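Hunbridge Manipulation Software Forum
Simulation and Evaluation > Policy rollouts

Thread: Grasp approach offset on elongated objects in the countertop environment

Posted by dhrytsenko (Daryna Hrytsenko), 24 Nov 2018
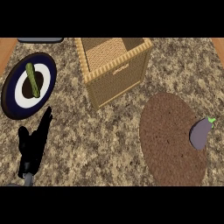
The evaluation group requests comment on a discrepancy observed after the October release of the planner. The task instruction is "put the cucumber in the basket." The policy proposes a grasp pose, the planner produces an approach path, and the controller executes it at the usual rate. Under the previous release, 93 of the 900 episodes in our standard set ended without a grasp. Under the current release the number is higher, and the increase is confined to the cucumber. Episodes that use the eggplant are unchanged.

Our review of the logs indicates that the final approach is offset along the long axis of the object. The fingers close near one end, and the object rotates out of the grasp. The seeds, the controller gains and the camera pose are identical in both releases. We would be grateful for an opinion on whether the fault lies in the pose estimate or in the path.

Posted by wquintero

Please confirm whether the estimator is fitting the cucumber alone or the cucumber together with part of the plate. The plate has a dark blue rim, a white ring and a brown center, and the cucumber crosses the last two. A segmentation mask that takes in a portion of the ring would shift the centroid. The eggplant rests partly on the mat and partly on bare granite, so it is not an easy background either, but its purple skin separates well from both.

Posted by dhrytsenko

The masks were exported for 8 of the failed episodes and inspected by hand. They are clean. I have placed them in the shared folder under "offset_review."

Posted by mmontes (Maximiliano Montes, Planning)

In that case I would direct attention to the new collision margin. The October release raised the default clearance around static geometry, and the plate is registered as static. When the target lies on the plate, the planner treats the rim as an obstacle and slides the approach toward whichever end gives more room. The path is valid by its own cost function. It simply no longer ends at the pose that was requested.

Recommended test: set plate_margin to its earlier value and repeat the run with the same seeds.

Posted by jcorrea

I do not agree that this should be treated as a planner fault. The policy was trained on demonstrations collected with the earlier margin, and it has no means of knowing that the margin has changed. Reverting a safety default in order to protect one checkpoint sets a poor precedent. The Weston cell runs the same planner on hardware, and there the larger margin was adopted for good cause.

Posted by mmontes

The default may remain as it is for hardware. My objection is that the planner returns "success" when the final pose differs from the request. It should return a status that the policy wrapper can act upon — either a rejection or a measured deviation.

Posted by mcorrigan (Maeve Corrigan, Moderator)

Members are asked to keep the two questions separate. The margin default belongs in the Brastix configuration thread. The return status may be discussed here.

Posted by dhrytsenko

The test proposed by Mr. Montes has been completed. With the earlier margin, the cucumber episodes return to the previous failure count. The offset is absent from the logs.

Posted by wquintero

I withdraw my remark on the masks. I would still ask that a pose deviation field be written to the episode record, whatever is decided about the status code.

Posted by jcorrea

A deviation field is acceptable to me. A rejection is not, as it would halt long tasks over small differences. I suggest a threshold set per task and left off by default.

Posted by mmontes

Off by default would leave us where we are now. I will submit the change with the threshold enabled in simulation only, and Mr. Correa may comment on the review.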